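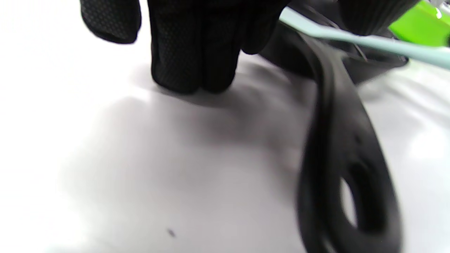
Should the rig be retensioned after the spreader sweep is changed?

Always check it. Changing the sweep moves the shroud's path and the tension goes with it, so a gauge reading taken before the change tells you nothing about the rig you now have.

Re: [flindier-tech] Spreader sweep and shroud tension
Sent: 9th November

An earlier message in this thread said:

> I moved the spreaders aft at the end of July to get more bend low
> down, because the main was too full in anything over 12 knots. The
> rake was not touched. The shroud pins went back in the same holes.
> The boat now points badly in light air and the lower half of the
> main looks starved. There is a diagonal crease from the clew to the
> middle of the luff. Mainsail is the Ultel radial cut, two seasons
> old. Should I take the sweep out again or get the sail recut? I have
> seen a reading of 26 quoted for upwind shroud tension but I don't
> know which gauge that was on.

Don't recut the sail yet. The crease you describe is an overbend crease. It runs toward the clew when the mast has more bend than the luff curve was cut to accept. The sail may be fine. What you have done is put bend in the mast at rest, and in light air there is nothing you can do from the cockpit to remove it all.

The pins being in the same holes is where I would begin. With swept spreaders the shroud is pushed aft at the tip, and the tip pushes the middle of the mast forward. More sweep at the same pin setting will usually change both the tension and the prebend, and the amount depends on spreader length, so I can't give you a figure for it. Measure both.

As to the 26, it comes from the old tuning sheet and was read on the Takagi gauge with the heavier shroud wire. Boats built before 2000 left the yard with that wire. Later boats have the thinner one. The gauge measures how far the wire deflects, so the same number on thinner wire is a different load. If your boat is a later one, ignore the 26 and use the conversion card that came with your gauge for your wire diameter. If you don't know the diameter, put a caliper on it. Do not go by the color of the terminal sleeves, as several owners at Prallska have replaced shrouds with whatever the rigger had on the shelf.

What I would do, in this order:

1. Take the boat out of the wind and level it side to side and fore and aft. Use the same jib halyard mark you race with. Slack off the vang and cunningham completely.

2. Measure the rake with a tape hoisted on the main halyard to the top of the transom on the centerline. Write it down even if you believe it hasn't changed.

3. Measure prebend. Pull the main halyard tight from the black band to the gooseneck, held against the aft face of the track, and have a second person measure the gap at the spreaders.

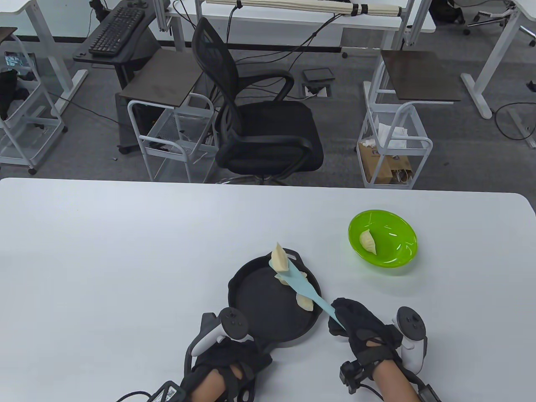

4. Read both shrouds with the gauge at the same height above the deck. Take each reading five times and throw out the highest and lowest. Beginners get a wide scatter on this, mostly from letting the gauge twist on the wire.

5. Compare the spreader angles port and starboard. Lay a straight batten across both tips and measure back to the mast track. Then measure each tip to the same point on the forestay. An unequal sweep gives a mast that behaves on one tack and not the other, and people spend a whole season blaming the jib leads for it.

6. Only now change something, and change one thing.

For the first change I would take out half of the sweep you added and leave the rake where it is. Then set the tension again from the beginning, with the card. Go sailing in under 12 knots with the vang off and sight up the back of the mast while close-hauled. The lower part of the main should have some depth just above the boom and the crease should fade when you put a little mainsheet on. If it is still there with the leech hard, take out more sweep. 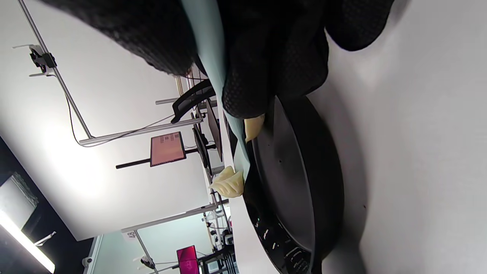

Your original complaint still has to be dealt with. If the main is too full in a breeze, there are other ways to bend the mast that you can turn off when the wind drops. The vang is the main one on this boat, since the boom pushes the gooseneck forward and bends the mast low down, where you want it. Chocks at the partners are the other. Pull a chock from in front of the mast before the start if the forecast is solid, and put it back if not. Chocks are slower to adjust than the vang but the effect is easier to repeat.

Check the outhaul as well. A fair number of Flindiers have an outhaul car that stops short of the band because the end fitting was replaced with a longer one. A foot that can't be pulled flat will look like a mast that won't bend. Mark the band and see how close the clew gets with the sheet loaded — not on the trailer, where there is no load and everything reaches.

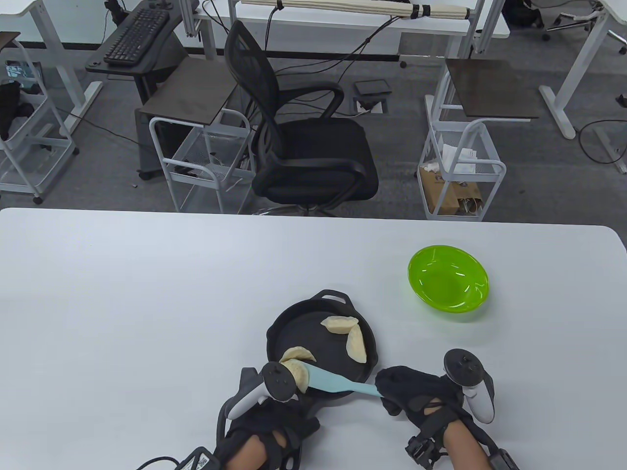
On forestay sag, since someone is bound to raise it: sweep and rake being equal, lower shroud tension gives more sag and a fuller jib entry. That helps in chop and hurts pointing in flat water. If your tension dropped when you moved the spreaders, some of the poor pointing is coming from the jib and not from the main. Step 4 will settle this. Look at the leeward shroud too. It should just go soft when the crew is fully hiked, and it should not be swinging about before then.

Please post the rake, the prebend, both shroud readings and the wire diameter before asking your sailmaker for anything. If you do end up at the loft, Ultel will want the prebend figure with the sail, and a photo of the crease taken from the middle of the boom looking up.

One correction to my own post from July. I gave the batten measurement as taken to the front of the mast. It should be to the aft edge of the track.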